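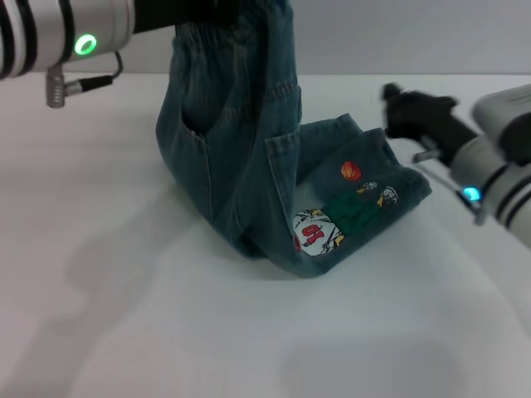
Small jeans, faded blue-green, legs folded over. A thread on hand-me-downs, which is going to be long, so get your coffee.

I have three kids and a sister with two, and between us we have been passing the same clothes around for going on nine years now. I get asked how we keep it going without losing our minds (or each other), so I thought I'd finally write it all down in one place.

First thing: sort by size, never by season. I used to keep a summer bag and a winter bag, and every November I'd open the winter one and find snow pants for a baby and a sweater for a fourth grader and nothing whatsoever in between. Now each size gets one bin, coats and swimsuits all in together, and I write the size on the short end because that's the end you see on a shelf.

Brand sizing is its own headache. A 5 in one brand is a 4 in the next and a 6 after a year of washing. I hold everything up against a pair that fits right now and go by that. The tag gets a strip of masking tape over it with the real size in pen. My sister thinks this is excessive. My sister also sent me a "size 7" that went on my four-year-old, so.

Denim is the best thing in the whole system, by the way. Leggings go at the knee, sweatpants pill, but a decent pair of kids' jeans can get through three or four owners and look nicer each time. Wash them inside out and cold, and hang them up if you have the room. I love a faded pair so much more than a new one!

Knees: patch from the inside BEFORE there's a hole, when the fabric just starts to look thin. Birdie Mbeki taught me this at a mending night at our library and I have never gone back. She uses a scrap of old denim a bit bigger than the worn spot and stitches it down in plain rows with whatever thread is closest. Ten minutes, maybe, once you have the hang of it. My first one took an entire movie.

Okay, the awkward part – asking for things back. We had one real falling-out over this, years ago, over a little yellow raincoat that I had assumed was a loan and my cousin had assumed was a gift (she'd already donated it, very reasonably). So now anything I want back gets a red stitch inside the collar or waistband. Red stitch means it comes home someday. No stitch means it's yours, do what you like, cut it up for rags, I will never ask.

And please don't send the stained ones on "for play clothes." Everybody already has play clothes. Everybody's clothes become play clothes!

Somebody is going to ask about money, so: I kept a tally one year, just to see, and what I spent on clothes for all three came to $203. Most of that was shoes, plus one dress for a wedding that got worn for two hours and then had cake on it. I still don't pass shoes along once they've been walked in much, though rain boots seem to do fine.

When a bin is full and there's no next kid in the family, mine goes to Marwa Badawi, who runs the clothing swap at the school down our street. Last time they had 87 families come through. She'd like more boys' pants in the bigger sizes, if you're local and have any, because those hardly ever show up in wearable shape.

I meant to get to baby clothes and how many to keep, but the dryer just buzzed and there's a size 6 bin open all over my hallway. More tomorrow, and tell me how you label yours – I'm always looking to steal a better idea.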